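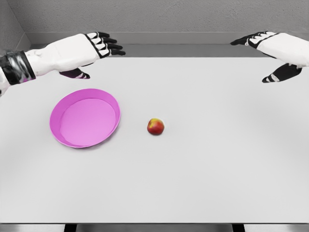 Kendale Tap Hardness Readings

Readings of water hardness from kitchen taps in Kendale, taken before and after filtering. Please read the section on strips before you plot anything.

Last updated: Apr 25, 2026

What this is

A single table, readings.csv, with 206 rows. Each row is one glass of tap water tested straight from the tap and one glass from the same tap run through a pitcher filter. It was put together to check a claim printed on the Fandulico pitcher box, which says the filter gives you "softer water from the first pour." The box doesn't say how much softer, how it was tested, or what happens after the first pour. Those seemed like fair things to ask.

The short version is that the filter does something when the cartridge is new. How long that lasts is much less clear, and the data here can't settle it. If you came looking for a number to put in a buying guide, please don't take one from this file.

Columns

tap_id: a made-up code for the household. It can't be traced back to an address.
street_zone: north, river or hill. These are our own zones and don't match the utility's.
strip_before: hardness in mg/L as read from the strip, tap water.
strip_after: same, filtered water.
drops_before, drops_after: hardness from the Tiwari drop kit. Blank for most rows.
cartridge_liters: how much water had gone through the cartridge, according to the household. Treat as a guess.
notes: free text. Spelling left alone.

Strips versus drops

Most readings come from Funotgate paper strips. They're cheap and fast, and we don't trust them very far. The color pads move in wide steps, so a real drop in hardness can vanish between two shades, and a tiny one can look large if it happens to cross a line. People also read them under yellow kitchen bulbs. Two people looking at the same strip will often pick different squares on the chart.

The drop kit is better but slow. You add drops until the color flips, then multiply. Its weak point is the person deciding when purple has become blue. Where we have both methods, the strips tend to read high on filtered water. We haven't corrected for this. Any correction would come from a small set of rows, all in the river zone, and would look more scientific than it is.
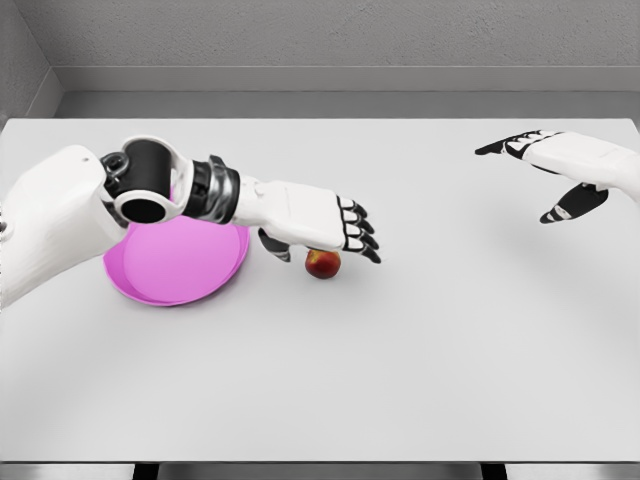

White tabletop and light gray wall, computer-rendered.

Collection

Readings were taken in October. Households were asked to run the cold tap for 3 minutes, fill a clean glass, test it, then filter from the same tap. Some skipped the running step. Where they told us, it's in the notes. Where they didn't, we can't tell, and neither can you.

Nobody was picked at random. People who own a pitcher filter already think their water needs one, and people who sign up to test it may want to be proved right. That probably tilts the strip readings, though we can't say which way.

Known problems

The hill zone changed supply for part of the month. The utility's notice was vague about dates, so those rows are kept but shouldn't be pooled with the others.

Values of cartridge_liters cluster on 100, the replacement point given on the box. We suspect many households copied the box when asked.

A few rows show filtered water harder than tap water. We left them in. They could be mixed-up glasses or worn-out cartridges, and removing only the awkward results is how the box claim gets written in the first place.

Claims we would not make from this

That the filter protects kettles. Nobody weighed any scale.
That it improves taste. People said so, but they knew which glass was which.
That it pays for itself. We've seen a figure of 2,000 liters of bottled water saved per household and could find no source for it.

Use

Free to reuse and share. If you repeat the test, use drops for every reading, hide which glass is which, and write down the cartridge date yourself. Corrections are welcome in the issue tracker, especially from anyone with lab readings for the same streets.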